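Edeck tile backing board, 1000 mm
Item no. 3392 | Sold by Zurholm Bathrooms and Kitchens

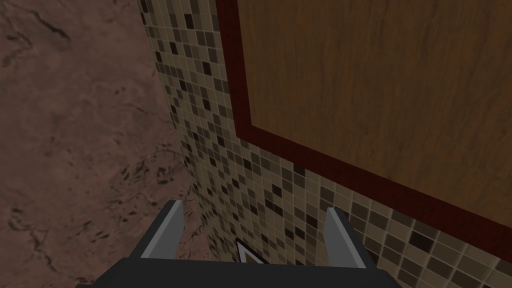 Details
Edeck is a rigid board for lining walls before tiling. It goes up on studs or over old plaster and takes most cement-based and ready-mixed adhesives. The face is lightly textured on both sides, so either can point outwards.

Length: 1000 mm
Pack: 2 boards
Cutting: trimming knife and straight edge
Suitable for: kitchens, bathrooms, utility rooms
Not suitable for: floors, saunas, outside walls

Fitting
Stagger the joints and leave a small gap at corners. Fix with the Vaněk washers and screws, sold separately. Tape the joints and seal round pipes before you start tiling. In a shower, coat the whole board with a tanking kit first.

Delivery and returns
Sent flat from our Faltesow depot. Someone must be in to sign. Unopened packs can be returned within 90 days. We can't take back boards that have been cut.

Customer review
"Cut cleanly and went up in an afternoon. One corner was crushed in the post but I trimmed it off. Order spare washers." Rafferty Mahmoud

Page updated 2025-08-09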